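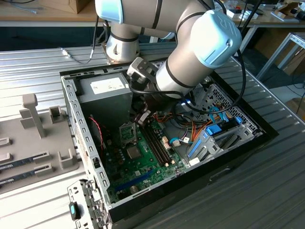 Does memory really need to run in matched pairs?
It will boot with one stick. With two matched sticks in the right slots, the controller can use both channels, and anything heavy on bandwidth speeds up. Integrated graphics gain the most.

2/ Slot order is where most home builds go wrong. On a four-slot board the pair usually goes in the second and fourth slots counting out from the processor. Check the manual. Slot labels vary by maker and the colours mean different things on different boards.

3/ Mixed kits: two sticks with the same printed speed can use different chips. The board falls back to timings both can manage, or fails training and sits there with a black screen. First boot after a memory change can take a few minutes. Leave it alone.

4/ Rated speed is a profile you switch on in the firmware. Out of the box you get the default. I've seen kits sold as 4,000 running well under that for years.

5/ Testing. One full pass overnight at minimum, two if you changed voltage. A single error is a fail. Don't average it out.

6/ Siham Bouazza asked about cleaning contacts. Isopropyl, lint-free cloth, let it dry. No pencil erasers, they leave grit and take the gold off.

7/ Capacity before speed, if the budget is tight. Once a machine starts swapping to disk, no timing tweak will get it back. My old Kallo box went from unusable to fine on a second-hand pair in November.

8/ Power off at the wall, hold the button down to drain it, then pull the sticks. Both latches on some boards, one on others. Reseat until it clicks.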